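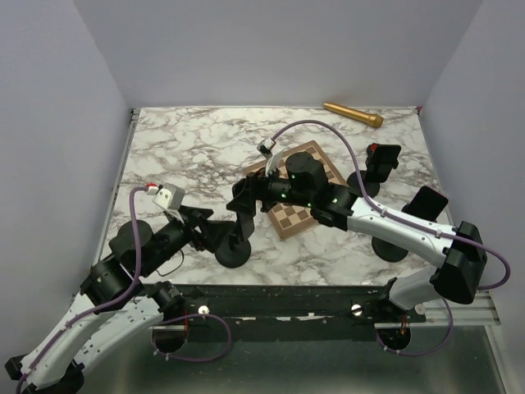
Dirk Van Loon told us at our first meeting that we were measuring the wrong tyres, and that if we wanted to see what an electric van does to rubber we should leave the rears alone and look at the inside shoulder of the front left. We had planned to take one reading per tyre, in the middle of the tread. After that meeting we changed the method to three readings across each tyre: inner, centre and outer.

Tyre wear on electric delivery vans
Project report, second year

1. Background

Trendow runs parcel deliveries in and near Ivport. Part of its fleet was changed from diesel to electric vans in May, and the drivers soon began to say that the front tyres were wearing out faster than before. The company had invoices for new tyres but no tread measurements, so it could not say whether the drivers were right or whether the new vans were simply being given harder routes.

Our question was: do the electric vans wear their front tyres faster than the diesel vans on the same kind of work, and if so, which part of the tyre wears?

An electric van is heavier than the matching diesel model, and its motor gives full pulling force from a standstill. Both are usually given as causes of extra wear. Slowing down by regenerative braking also puts load through the driven wheels, which on these vans are the front ones.

2. Method

We measured 30 vans, half of them electric and half diesel. All were front-wheel drive and all were on the same make of tyre, fitted new at the start. Tread depth was taken with a digital gauge at the inner, centre and outer grooves of both front tyres. Each point was read twice and the two values averaged. If they differed by more than a fifth of a millimetre, we read the point again.

The first set of readings was taken when each van had done 500 km on its new tyres. Fresh tyres lose a thin layer quickly and we did not want that in the results. Pressures were checked before every session. We found several vans running low in the first week, and the depot corrected these before we started.

Mileage came from the odometer. Routes were sorted by hand into town, mixed and rural from the dispatch sheets. This took longer than the measuring.
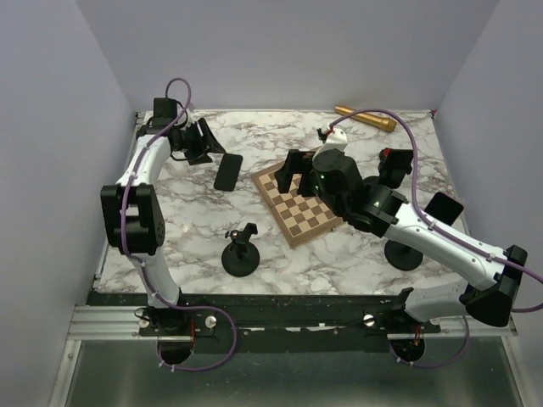
We had also meant to record the weight of each load, but the depot does not weigh parcels by van, only by cage, and cages are split between vans on the loading floor. We dropped this part. It leaves a gap, as a van that carries water and pet food all day is not the same as one that carries clothes.

3. Results

After removing readings with a missing odometer entry we had 389 usable values.

On town routes the electric vans lost tread faster than the diesels at all three points. The difference was small at the centre and outer grooves and clear at the inner groove. On mixed routes the pattern was the same but weaker. On rural routes we could not separate the two groups.

The left front wore a little more than the right in both groups. Godelieve Jacobs suggested this might come from the roundabouts on the Kadrić road, which nearly every van passes on the way out and again on the way back. We did not test this.

Two of the electric vans were well outside the rest. One had its tracking out and was taken off the list. The other was checked and found correct, so it stayed in. Without it the difference at the inner groove is smaller but still there.

4. Discussion

The drivers were right about the town routes. We cannot say how much of the wear is due to weight and how much to the way the vans pull away and slow down. A fair test would be to set the regenerative braking to its low level on a few vans for some months. We asked for this, but the high level saves energy and the depot wanted to keep it.

Wheel alignment matters more than we expected. The Velau workshop sets it with the van empty. With a full load the front sits differently — by how much, we do not know — and this could explain part of the inner wear on both types.

Drivers also differ. Vans are swapped between shifts, and the swap list is kept on paper. We copied out more than 200 lines of it before deciding that the handwriting was too uncertain to use.

5. Suggestions to the company

Measure the inner groove at every service and write it down. Check alignment when a new van has done its first month. Swap front and rear tyres earlier on town vans.

The readings were handed to the depot as a spreadsheet on Dec 23, 2025, with the excluded van on a separate sheet.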